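Search this site Search Go

Call for participants: can a machine do your kitchen chores yet?

Stasis is looking for 63 adults to help us find out how close household robots are to being useful. Our own view is that they aren't there yet. They can wipe a flat bench fairly well and are still poor at loading a dishwasher, putting groceries away or dealing with a sticky drawer. We want to hear from people who do these jobs every day.

You'll come in for two sessions. In the first you do a set of ordinary chores at your normal pace while Etelka Szekeres takes notes. In the second you watch the Skaltton arm try the same chores in simulation and score each attempt from 1 to 8. There are no trick tasks. Swear at the drawer if you need to. 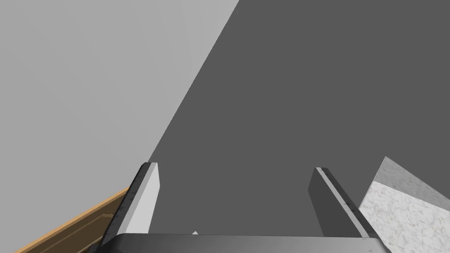

Most of the scoring is about reaching and gripping in kitchens, the part where machines lose the most time. You'll be asked whether you would have gone about it the same way. With two fingers held open between a marble countertop and a strip of wood, for instance, would you trust it not to knock either one? Say what you think, and say if you can't tell. You don't need to know anything about robots.

You can take part if you:
- are 18 or older
- cook or clean at home at least 5 times a week
- can stand for half an hour at a time
- don't work for Fudex or Csonka, who supply our software

Shop staff who stack shelves or pack orders are welcome too. Csaba Pintér runs a separate shop-floor session for them, with cartons and tins in place of dishes.

We pay a flat fee for both sessions and cover parking or bus fare. If you leave early you still get paid for the session you started.

To apply, write to Csenge Pálfi with your age, your suburb and the chore you'd most like to hand over. Applications close 7 September 2026. Please quote study 452.

3 comments | 8 shares

© Stasis | Contact us | Back to top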